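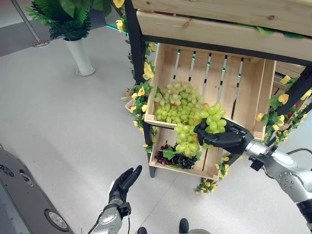 Figure 2. Green and dark grapes in a slatted pine crate on an angled display stand.

3.1 Store sample and display types

The stores in the study belong to Bovell, a grocery chain that sells table grapes all year. Each store was assigned one of two display types for the full season. In the first type, grapes were sold from flat plastic trays in a chilled case. In the second, they were sold loose by the bunch from tilted wooden crates, with green and dark varieties placed close together. Prices were the same under both types and were set by the chain's central office.

We recorded 2207 purchases that included grapes. Of these, 117 were dropped from the analysis because the weight on the receipt was missing or could not be matched to a variety. Store managers knew that a study was under way but were not told which outcome we planned to measure. Shoppers were not approached in any store.

Earlier work by Salem used a similar design for stone fruit and found that display angle had a larger effect on bunch and bag size than on the share of shoppers who bought. We kept his definition of a purchase: one variety on one receipt, whatever the weight. A shopper who bought both green and red grapes therefore counts twice.

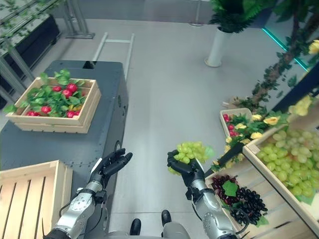

3.2 Handling and berry loss

Loose display leads to more handling. Bunches are picked up, turned over and put back, and single berries come off the stem. Staff swept up fallen berries at opening, midday and closing and weighed them on a Bikholm bench scale. Berries left in the bottom of the crate were weighed separately at closing, before restocking. Spoiled fruit removed by staff was entered under its own code and is not part of the loss figures given here.

Stem condition was scored at delivery by one rater, Ismail Salem, who checked some 100 bunches in April before the main season began. Bunches with brown or brittle stems were marked as dry. Stores supplied through the Virkska warehouse received fruit one day later than the others, so supplier is included as a control in all models of berry loss.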